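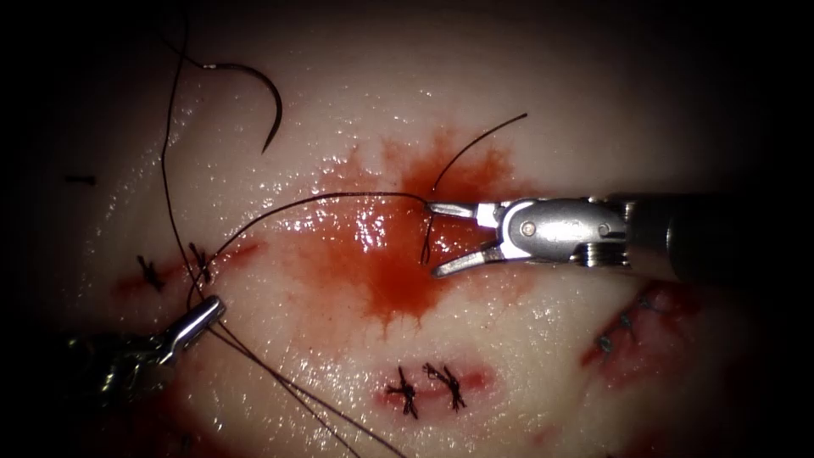 **What does the Sirklow protocol count as a completed stitch?**
A stitch is complete when the knot holds under the standard pull test and both tails have been cut.

---

**Board: Methods and Results / Surgical Automation**
**Thread: Sirklow suturing protocol – scoring of the knot-tying phase**

**gruninon_methods** wrote:

The question and answer above are taken from the protocol summary and are repeated so that all replies work from the same definition. The Gruninon group has finished scoring the first full set of two-arm suturing trials. The set contains 117 attempted stitches. Of these, 86 met the definition without any operator input. The remainder were stopped by the operator, failed the pull test, or were left with an uncut tail.

Members are invited to comment on the scoring before the write-up is closed. Comments on hardware should go to the instrument board.

---

**kumitz_bench** wrote:

Thank you for posting the result. Our laboratory has one objection to the definition. It joins three separate skills: placing the needle, tying the knot, and cutting the tails. A policy that ties a sound knot and then misses the cut receives the same score as a policy that never gets the needle through the tissue. Readers will not be able to tell these cases apart from a single number.

We request that the write-up report the phases separately.

---

**rieger_stats** wrote:

I support the request from kumitz_bench in part. Phase scores should be published, but the single number must remain the primary result. It was fixed in December, before any trial was run. Changing the primary measure after the results are known would weaken the whole study, whatever the merits of the new one.

I would add a second point. Stitches placed in the same piece of tissue are not independent. If thread management goes badly on one incision, long strands may still be lying across the field when the arms move to the next. The interval reported should be computed by tissue piece and not by stitch.

---

**kumitz_bench** wrote:

> It was fixed in December, before any trial was run.

Understood, and we do not ask that it be replaced. We do disagree that the single number should stand alone in the abstract. Most people will read the abstract and nothing else.

---

**threadpath** wrote:

The picture at the head of the thread bears on the second point made by rieger_stats. Several strands are in the field at once, and they cross near a knot on the left incision. The needle is lying on the tissue near the top left with thread still attached, while the right jaws are open and holding thread near a pool of blood. A segmentation model has to sort out which strand is which under those conditions, with strong reflections off the tissue surface.

Our own experience with the Sirklow tracker is that crossing strands are the main source of lost thread identity. Was this measured?

---

**gruninon_methods** wrote:

In reply to threadpath: thread identity was logged at every replanning step, and an identity change was recorded as an event. It was not used in scoring. We can release the event log with the trial records.

In reply to rieger_stats: the interval will be recomputed by tissue piece. We accept that the present figure is too narrow.

In reply to kumitz_bench: the abstract will carry the primary result followed by one sentence on the phases. We are not willing to go further than that, as the abstract has a word limit and the comparison with hand-guided operation must also be stated.

---

**ward_nine** wrote:

I write as a clinical reader and not as an engineer. The pull test is a reasonable check on the knot. It says very little about whether the wound edges were brought together evenly, or whether the tissue was torn on the way. A knot can be firm and the closure can still be poor. I would be reluctant to see the word "success" used in the title.

---

**rieger_stats** wrote:

That is a fair limit on the claim. An edge-spacing measure was considered in the planning round and set aside – two raters could not agree on it often enough. Their agreement was 70 percent on the practice set, and the threshold had been set higher.

---

**ward_nine** wrote:

Then the disagreement should itself be reported. If trained raters cannot agree on what a good closure looks like, readers should know this before they compare one method with another.

---

**gruninon_methods** wrote:

The rater figures will be added to the appendix. The title will refer to "completed stitches" and the word "success" will be removed throughout.

One matter is still open. In 5 of the trials the operator paused the system to clear the view and then let it continue. These are now scored as stopped. Kumitz has asked by message that they be scored as completed where the knot held. Our present view is that any pause counts as operator input.

---

**kumitz_bench** wrote:

To state our position openly: clearing the view is not part of the suturing task. A surgical assistant would do it in ordinary practice, and no one would say that the assistant had tied the knot. We ask for a sensitivity table showing the result under both rules.

---

**rieger_stats** wrote:

Both rules in a table, with the stricter one in the main text. I have no objection to that.

---

**gruninon_methods** wrote:

Agreed. Revised tables will be posted in this thread. Comments on the current version are accepted through March 2, 2024.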